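Casual Packing and Sorting Assistants (2 positions)
Plando Early Learning Resources, toy library and kit hire

Plando supplies block sets, pretend-grocery sets and small activity kits to playgroups and family day care providers. Two casual assistants are required for the October restocking period. The positions report to Maricel Saludo, Kit Coordinator.

Typical kit contents: coloured wooden blocks and a green basket.

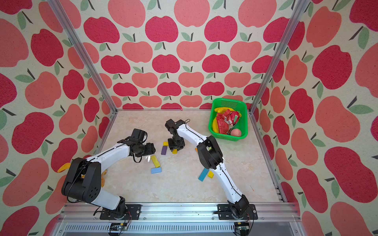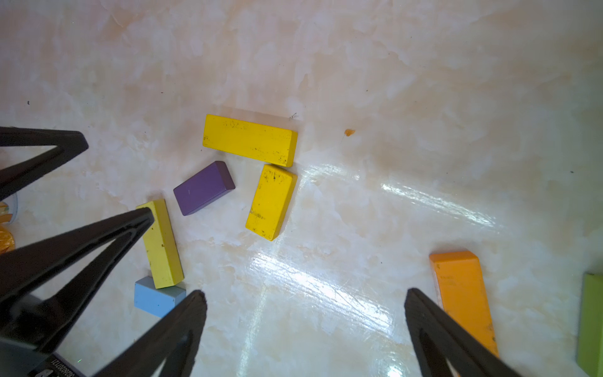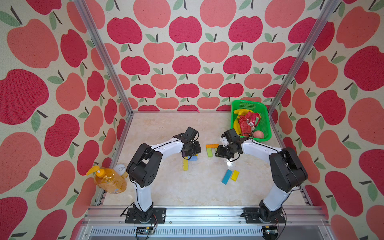 The library holds 705 kits, of which nearly 65 are returned in a normal week. Each kit is checked against its contents card, cleaned, repacked and shelved before it is offered for hire again.

Duties
Sort returned blocks by length and colour and match them to the contents card.
Inspect painted surfaces. Scuffs, dark marks and light scratches are recorded on the card but do not disqualify a block. Splinters, lifted paint and open cracks do.
Collect loose chips and fragments from the sorting surface between kits.
Wipe plastic baskets inside and out, including the perforations, and dry them fully before repacking.
Pack grocery sets with heavier pieces at the bottom and packets on top.
Enter shortages in the Drenard stock register by 3 pm each day. Replacement parts are ordered on Monday.

Requirements
Reliable colour discrimination. Yellow, orange and yellow-green blocks are stocked separately, and a short colour-matching check forms part of the interview.
Ability to stand or sit at a bench for periods of up to two hours and to lift tubs weighing 12 kg.
Current Working with Children Check. Assistants do not supervise children, but the collection counter is open to families during the shift.
Legible handwriting. Contents cards are still completed by hand.
Previous warehouse, library or childcare experience is useful but not essential - training is given over the first two shifts.

Hours and pay
Shifts run from 9.30 am to 3.30 pm, with a half-hour unpaid break. Each position is offered at 32 dollars per hour plus superannuation. Closed-toe shoes are to be worn. Aprons and gloves are supplied. Off-street parking is available behind the Marquez building, and entry is by the side door.

How to apply
Send a résumé and a short covering letter to Honeylyn Soriano, Plando office. Include the names of two referees and the weekdays on which you are available. Questions regarding the duties may be directed to Rodel Panganiban at the collection counter between 10 am and noon. Interviews take place on site and last 20 minutes.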